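# Writing the Rules for a Shared Table

*An interview with Giorgia Pellegrini, head of laboratory practice at Bratetti*

The Bratetti laboratory adopted a written code of practice for tabletop manipulation work in September. The document is short by the standards of the field. It covers the layout of objects, the conduct of the operator, the handling of stops and restarts, and the records that must be kept of each session. Giorgia Pellegrini drafted most of it. Fiorella Sala, who manages the sister laboratory at Militz, reviewed the text and has since introduced it there with small changes.

Ms. Pellegrini explained that the laboratory had worked for a long time under custom alone. "Each operator had good habits, but they were different habits," she said. "One person reset the table after every run. Another left things where they fell and carried on. Both approaches can be defended. What cannot be defended is having both in the same set of records with no note to tell them apart."

The first draft, she recalled, ran to 400 clauses. It had been assembled from older notes, supplier manuals and the private checklists of the staff. Ms. Sala returned it with the comment that an operator could either read the document or do the work, and asked for something that could be posted beside the station. The present version fits on four pages, two of which concern the layout of the table.

Asked why layout received so much attention, Ms. Pellegrini pointed to the way errors come about. In her experience the arm itself is seldom the source of trouble. Problems arise when an item has been placed where the arm must pass, or when it has been moved between runs and the change has gone unrecorded.
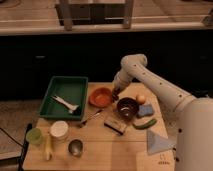
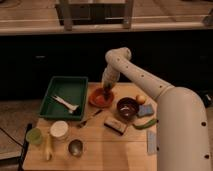 The code does not ask for a bare table. Ms. Pellegrini was firm on this point, and described an earlier proposal to limit each session to the items named in the task. "We rejected it," she said. "A kitchen counter in a home has other things on it. If there is a banana beside a metal bowl, and a tray with a utensil lying across it, then the arm has to work among them, and the operator has to have written them down before the first run." The rule as adopted requires a layout sheet for every session, listing each item and the region of the table in which it stands. Items that are not part of the task are listed in the same manner as those that are.

A separate section deals with the base of the arm. Ms. Sala had asked for a strict clear zone, with nothing permitted inside it. Ms. Pellegrini preferred to allow soft, flat items such as a folded cloth, provided they appear on the layout sheet and are checked at each restart. The two laboratories still differ here. Militz applies the stricter reading, and its records are marked accordingly.

"I do not think Giorgia is wrong," Ms. Sala said when reached by telephone. "My operators are newer, and a rule with an exception in it takes longer to teach. We will look at it again."

On stops, the text leaves less room for judgment. Any person present may call a stop, and the operator must comply before asking the reason. Hands stay off the table until the arm has been placed in its hold state and the operator has said so aloud. The run is then entered as interrupted, even if the task could have been completed. Ms. Pellegrini acknowledged that this last provision was unpopular. Staff felt that good work was being discarded. Her answer was that an interrupted run is kept in full — it is simply not counted with the others.

Restarts follow the layout sheet. The operator compares the table with the sheet item by item, corrects any difference or records it, and signs. Loose cables are checked at the same time.

The code has been shared with the teams responsible for the Briem and Tilon projects, both of which use tabletop stations of their own. Comments from Briem have already led to one change in wording: "returned to position" now reads "returned to the recorded region," as the earlier phrase suggested a precision that an operator working by eye could not meet.

Ms. Pellegrini expects further revisions. She would like the section on records to say more about changes of operator in the middle of a session, a matter on which the present text offers a single sentence. Proposed wording may be submitted by any member of staff at either laboratory, and is to be sent to her in writing with the number of the clause concerned.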